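Edumon Clip Bin, small size: a review from our robotics club
Posted 2018-01-28 by Laurinda Valente

I have been helping out with the Birer student robotics club since June, and in that time I have bought more plastic storage than I ever did for my own kitchen. Most of it went home with me or ended up under a sink. The Edumon bin is the one that stayed, and since two other clubs have written to ask what we practice on, I thought I would sit down and give it a proper review!

Our students are working on a lid task this season. One person takes a gripper in each hand and tries to put the lid on the bin and close both clips without ever touching the plastic with their fingers. It sounds like something you could do half asleep, and then you try it (I did, and my tea went cold). The recordings from those tries are what the students use later to teach the arms, so we need a box that behaves the same way every time, or close to it.

The good parts first. The corners are rounded and the rim is thick, so the jaws have something to hold on to and don't slide off the way they did with the thin-walled Findov tub we started with. I also love the black clips and handle on the white lid, because the kids can tell from across the table which way round it is. We are on our second bin after 117 practice runs, and the first one only retired when somebody sat on it. 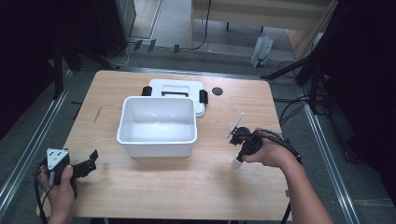 Martim Salgado wrote in to say that his group had the same bin and gave up on the clips after two weeks, as they found them far too stiff for a gripper, and he wondered whether ours had been loosened somehow. They haven't, Martim, though I do open and shut new ones by hand 40 times while I watch television, and that may well help. The left clip is still the stubborn one on both of ours.

My other complaint is the weight. An empty bin skates about if you bump it, and the younger students get cross with it. We tried a bag of rice inside, which was fine until the bag split. A square of Brandão shelf liner underneath does the job much better, and you can peel it up and rinse it.

Would I buy it again? Yes, and I'd get a spare lid at the same time if the shop will sell you one on its own. Four stars from me, and the students asked me to put down four and a half.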